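Are bilingual story hours worth it if nobody at home speaks the language?
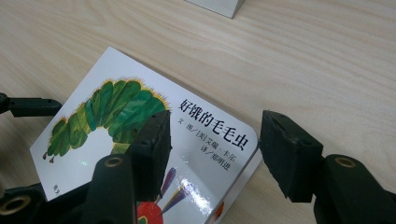 The Chinese edition of 好饿的毛毛虫, a board book.

Our library branch in Gremton started a Mandarin story hour in September and half the parents I know have signed up. My daughter is 4. We speak English at home and that isn't going to change. The flyer says early exposure "opens the ear for life," which sounds to me like something a vitamin company would print. Trovico, the outfit running it, also sells a home kit, so I have my doubts about who is being helped. Has anyone done one of these for a while and seen anything come of it, besides a kid who can sing one song?

Posted Tuesday, October 8, 2019

motaung_mom
We did the Spanish one at the Motaung branch for 5 months. My son can count, name some foods and say good night. Then it stopped for the summer and he lost most of it. He liked it, I liked getting out of the house, and it was free. I would not pay for the kit. Ours was a different company but the kit was mostly stickers.

slowreader7
I teach kindergarten, so take this as one teacher's opinion. An hour a week is very little. The kids I've had who really picked up a second language heard it every day from somebody they wanted to talk to, usually a grandparent or a sitter. I wouldn't believe anybody who promises an accent or a "window" from a story hour.

That said, ask what they do in the room. If an adult reads a book the kids already know in English, they can follow along and some words may stick. If it's flash cards and a video, skip it. Ask to sit in once before you sign up, and see if they let you. The one in Nastuldale wouldn't, and that told me enough.

Also check if the same reader comes every week. Ours changed constantly and the shy ones never warmed up.

grumblebee
waste of time imo. get her a library card and read to her in english

Related
Free vs. paid toddler classes in Gremton
When do kids forget a language they've stopped hearing?
Best age to start piano
Library holds taking forever, any tips?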